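Platia House Study Center
Gallery: Table Storage and Dry Goods

Published 2021-02-05

The Platia House Study Center maintains a gallery of everyday household tasks carried out at its tables. The pages are intended for teachers of home economics, students of interior planning and members of the public with an interest in how small items are stored.

The present page concerns dry goods kept in clear and colored containers, and the shelf racks used to hold them. A rack with two levels allows jars to be placed close to the tabletop while the upper tray remains available for lighter articles. Lidded jars are preferred for grains and similar foods. The Center advises that each jar be returned to the same position after use.

Pictures may be viewed in the reading room or requested in print from the Polishchuk Collection desk. The collection now holds 1,299 pictures, of which 1,221 have been cataloged.
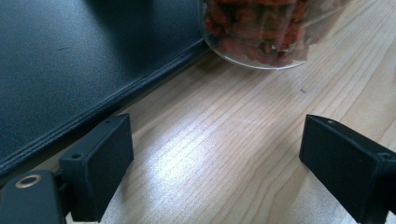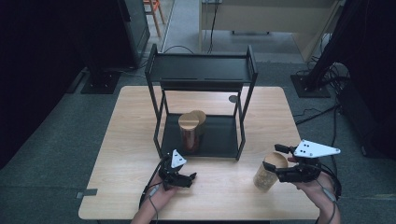 Dry goods at the table. First picture: reddish-brown dried food in a clear container, beside a dark mat. Second picture: jars with wooden lids and a black two-tier rack.

Related galleries
Drawers and Dividers
Linen Folding
Setting a Table for Two

Visitor information
The reading room seats 36 persons. Group visits must be arranged in advance, and requests for April are now being accepted. Print orders are limited to 2 per person. Food and drink are not permitted in the reading room.

Requests for reproduction should be made in writing to the collection desk and should state the title of the gallery and the intended use.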